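Food-grade oil vs. plain mineral oil for maple boards

jakness_mill
Joined in May

Picked up a maple board at the Monthorpe flea market and I'm trying to figure out what to finish it with. The guy at the stall swore by a "cutting board oil" from Gralis that costs four times what the drugstore mineral oil does. Is there anything in it that justifies the price? It's going to get used for bread and the odd onion.

Tegwen Pritchard
Read the back of the bottle. If the first ingredient is mineral oil and there isn't a second ingredient, you have your answer. I've been through this with three brands now and I'm still waiting to meet one that did anything the drugstore bottle didn't.

heydari27
Disagree, a bit. Some of the expensive ones have wax mixed in and that does slow down how fast the board dries out. I oil mine once a month instead of every week.

Tegwen Pritchard
Did you run one board with the wax and one without? Or did you switch and also stop putting it next to the stove?

heydari27
OK, I did move it. But the wax stuff beads water for longer, I'd bet money on that.

plankhead
Beading water on day one means very little to me. Everything beads on day one. Tell me what it does after 200 washes.

And whatever you do, OP, skip the olive oil. My sister-in-law read it on some blog and the whole kitchen smelled like old crayons by summer.

jakness_mill
What about walnut oil? Stall guy said it "cures hard" and never goes off.

Tegwen Pritchard
It does cure, slowly, if it's the right kind. The salad kind off the grocery shelf, I wouldn't trust. Also I wouldn't feed it to a guest with a nut allergy on the word of a man at a flea market.

plankhead
The other forum has a thread on this with 1,651 replies and they still haven't agreed. Buy the cheap bottle, wipe it on, leave it overnight, wipe it off. If the seams start to open up, no oil is going to fix that, it's a glue problem.

heydari27
For what it's worth, pale maple like this doesn't change color much with plain oil. Some people go for the wax because they want it darker and I doubt it helps there either. 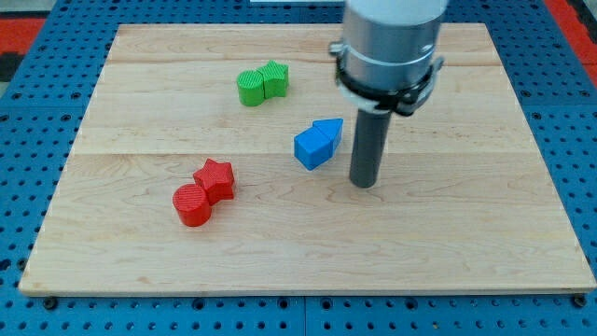
Parvaneh Kiani
I'd still want to see proof on the once-a-month claim. Mine gets plain mineral oil whenever it looks chalky, no schedule, and the end grain drinks up most of it. Do the edges first and then see how much the top really needs.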